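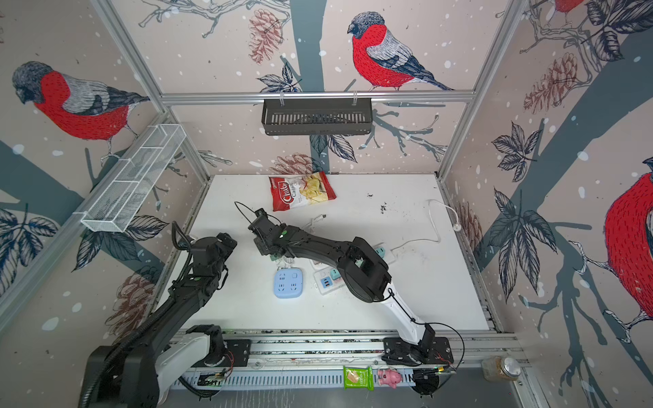 Two arms on one rail: what should I budget for?

Yanti Hutapea
I'm pricing a tabletop setup with two small arms on an aluminum rail, power strips on the table, and a basket or two hung from the framing. The arms I've got covered. It's the extras that scare me — I have $400 left. Is that enough?

Wahyudi Pasaribu
Depends how much you already own! My extras came to $414, and $115 of that was rail and framing, so you're close. Get more outlets than you think you need (I ran out in March and had to reorder). I'd also set a little aside for cable sleeve and spare grippers.

Felelance
just buy used

Głowacki
Used is fine for framing, but I'd get the power stuff new. And measure the rail before you order the table — mine was 9 inches too long and the return shipping hurt.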